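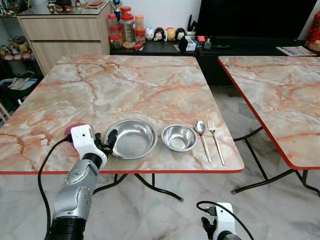 Search this site Search Go

Call for participants: the Junley Lunch Study

Acheampong Food Studies is looking for adults in and near Lemton to take part in an eight-week study of weekday lunches. We want to find out whether people eat differently at midday when they have company, and whether the difference carries over into what they eat in the evening.

There are 23 places. The study starts in April and is run from Junley House, behind the bus station. You will have lunch with us on some days and at home on others, and you will keep a simple food diary throughout.

Who can take part

You can apply if you:

- are aged 18 or over
- usually eat lunch alone on working days
- can get to Junley House by noon and stay until 1.15 pm
- can read and write in English well enough to fill in a diary, or have someone at home who can help you with it

You do not need to be in work. Retired people, students, carers and people who work nights are all welcome to apply. If you work shifts, send us your pattern with your form and we will tell you whether the dates fit.

We can't take people who are pregnant, who have been told by a doctor to follow a weight-loss diet, or who have had treatment for an eating disorder in the last five years. Vegetarian, vegan, halal and gluten-free meals are no trouble. We can't safely cater for anyone with a severe nut or sesame allergy, as the kitchen handles both every day.

What you will be asked to do

In the first week you come in for a short meeting. Hajar Belhaj, who leads the study, will go through the consent form with you and answer questions. You will be given your diary and a timetable. Please bring a list of any medicines you take.

After that the weeks alternate. In a company week you eat at Junley House at a shared table. In a home week you collect a packed lunch from the side entrance and eat it by yourself at home or at work. The food is the same in both kinds of week, so that we can compare them fairly. Most lunches are a stew, a dal or a thick soup with rice or bread, followed by fruit. A standard lunch is 500 calories and a large one is 800. You choose your size at the first meeting and keep to it.

On company days we weigh what goes into each bowl and what is left at the end. Please leave what you don't want. You will not be asked to clear your plate, and no remarks will be passed if you eat very little or ask for the salt. Phones should stay in your bag during the meal. Talking is encouraged but there are no set subjects, and we do not record conversations.

The diary takes a few minutes each evening. Write down what you ate and drank after lunch, when you had it, and whether anyone was with you. Household measures are fine: a mug, a slice, two spoonfuls. If you miss a day, leave it blank and carry on the next day. Don't try to fill it in from memory.

There is one interview at the end, by telephone or in person. Gwenllian Foulkes carries these out in English or Welsh.

The dining room

Lunch is served on the ground floor and there are no steps from the street. We use folding tables and stainless steel bowls, spoons and forks. You may bring your own cutlery if you find ours awkward to grip. Tell us beforehand and we will weigh your bowl in the usual way.

There is a toilet with wide access next to the cloakroom. Bicycles can be left in the yard. The nearest parking is the pay and display at Fetberg Street, and blue badge holders can use the bays at the side of the building.

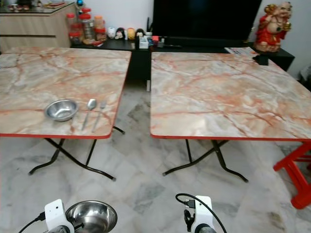

What you will receive

Your lunches are free in both kinds of week. People who complete the study will be paid £500 by bank transfer. If you leave early you will be paid for the weeks you have finished. Bus fares are refunded on production of a ticket or a screenshot from the bus company's app.

Payments of this kind may affect some benefits. We can give you a letter setting out the dates and amounts, but we can't advise on your claim.

Your information

Your diary is labelled with a number and your name is kept separately. Only Hajar Belhaj and Mamta Dwivedi, our data manager, can link the two. You can withdraw at any time before the final interview without giving a reason, and you can ask for your diary to be destroyed. The findings will be published as a short report, and we will post a copy to anyone who wants one.

How to apply

Ask for a form at the Junley House front desk or at Lemton Library, or write to Leonora Ignacio, Junley Lunch Study, Junley House, Lemton. Please say which daytimes you can be reached by telephone. Forms can be returned by hand or by post.

If we have more suitable applicants than places we will choose by lot, keeping a spread of ages. Everyone who applies will get a reply. Those not chosen can ask to be held on a reserve list until the end of the second week.

Questions about meals and allergies should go to Rimantas Pētersons in the kitchen, who is best caught after 2 pm.

Related calls and vacancies

Kitchen porter, part time, Junley House
Diary keepers wanted: breakfast habits of school-age children
Telephone interviewer (Welsh speaker)
Tea and sleep: call now closed
Report: packed lunches in Lemton workplaces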